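Section 4. Running the two-hand glove demo on open day

For hosts at the Zaugg hall. Read before doors, not during. Questions to Ademir Pimentel at the Urkach desk.

Before doors

1. Table in first, then the rails. Check the post feet sit flat on the carpet. Kick test – gently.

2. Basket on the left half of the table, glove inside. Leave the right half clear for laying out.

3. Route each gripper cable down its own side. Never across the tabletop.

4. Start Pundetance on the Beken laptop. Wait for both grippers to show green. If only one shows, unplug both and start over, left one first.

5. Open and close each gripper 2 times. Listen for clicking. Clicking = loose pin, swap the unit.

Note: the pads pick up fuzz from the fleece. Wipe with a dry cloth at noon and again at 4. No spray cleaner, it gets into the linkage.

With visitors

6. Max 12 people per group. Anyone not holding a gripper stays behind the rails.

7. Hand over one gripper at a time. Let the visitor get a grip on the handle before you let go of it.

8. Ask them to lift the glove out by the cuff. Cuff only – pulling on the fingers stretches the fleece and we have 2 spares.

9. Bring the second gripper in slow from the right. Stop short if the jaws are going to touch.

10. Glove down on the wood, open the left jaws all the way, then back off. Opening half way drags the glove off its spot and you get to start agian.

CAUTION: Keep free fingers away from the linkage arms. It's the arms that pinch, not the pads. Visitors go for the arms every time.

CAUTION: No lanyards or loose sleeves near the jaws. Tuck in or take off.

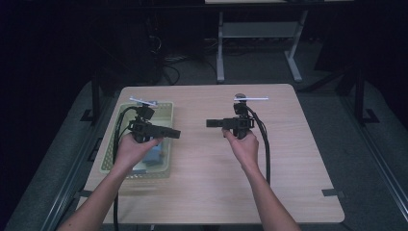 Both grippers in hand, basket to the left.

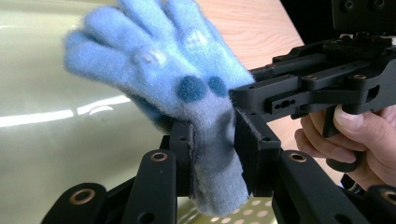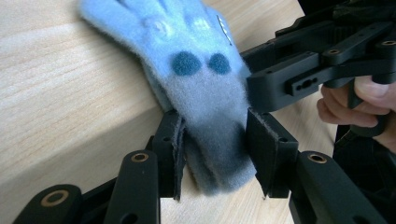 Cuff between the pads in both close views, second gripper at the right.

Can a visitor run the demo with just one gripper?
Steps 1 thru 8 work fine one-handed, so hang the other gripper up and leave it pluged in. Skip 9. For kids this is usualy the better version anyway.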